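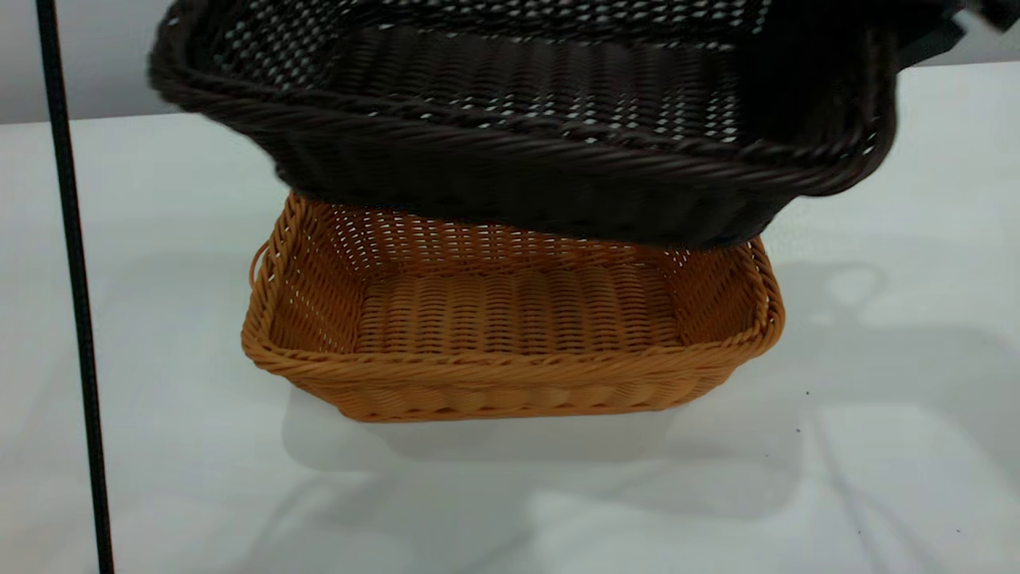 My mother could put away a week of groceries while talking on the phone and keeping one foot on the dog. I think about her whenever someone tells me that household robots are two years off, which people have been telling me, in more or less those words, for as long as I have owned a house.

I should say that I'm on the hopeful side of this. I like machines. I ran the back room of a housewares shop in Katurport for 18 years, and if a machine had offered to take over the nesting and stacking I would have given it my stool and my radio. We sold baskets, among other things, and baskets arrive nested, get un-nested for the shelf, get handled by customers, and then have to be nested again at closing. It is the dullest job in retail. It also happens to be the job I'd pick if I wanted to find out how far along the robots are.

Think about what a basket asks of you. The rim is thick in one place and thin in another, because somebody twisted it that way. The walls give a little when you squeeze. The weave is full of holes, so a camera looking at the side of a basket is also looking through it, at the table or the wall or the next basket over. A loop handle sticks out at one end and catches on whatever is nearby. And if you lift the thing by one end, the rest of it tips, so the end you're holding goes one way and the end you care about goes another. A person fixes this with the other hand and never notices having done it.

Last spring I went to an open afternoon at Lykkegaard, where they let the public stand behind a rope and watch the arms at work. I stayed well past the coffee. One arm was moving containers from one spot on a table to another, and out of 30 tries I saw it get 18 of them right the first time. My neighbor at the rope thought this was terrible. I thought it was wonderful! Ten years ago I'd have paid admission to see it happen once. But I'll grant my neighbor this much: if I had hired a teenager for the stockroom and he dropped 12 baskets out of 30, we would have had a talk by Thursday.

So can machines do the chores yet? My answer is that they can do a good many pieces of chores. Picking up, they're getting good at. Putting down is harder than it looks, particularly putting down where something else already is. And then there's the part I'd call noticing, where you see that the small basket ought to go inside the big one and not the other way around, or that one of them has a loose strand and should come off the shelf altogether. I haven't seen much noticing so far. I'd love to be shown some.

The companies don't help themselves, I'm afraid. The Stirna people put out a brochure with a spotless kitchen on the cover, and a robot in it holding one lemon. Vumamico promises a machine that will "give you back your evenings," and I read all 192 pages of the manual (my evenings, you understand, being what they are) and found that it would like the floor cleared before it starts. Clearing the floor is the chore! I don't say this to be unkind. I only wish they'd show us the ordinary stuff more often, the fumbling along with the successes, a plain table and an awkward thing to pick up. I trust a company more after I've watched its machine miss.

There's a worry on the other side too, and I don't want to skip over it. Some of the folks I worked with made their living with the dull jobs, and a dull job with a paycheck is a different thing from a dull job. When the machines get to 29 out of 30, and I believe they will, I hope the shop owners remember who taught them where everything goes. I'd like the person who spent years at the stacking table to be the one running the arm, and to be paid better for it.

As for my own house, I have a laundry room full of baskets that don't match and a bad shoulder, and I'd sign up tomorrow for a machine that managed half of it — even slowly, even with me standing there saying no, the other one. I spent 1016 dollars on a vacuum that gets stuck under the radiator and I'm still fond of it. My standards are low and my door is open.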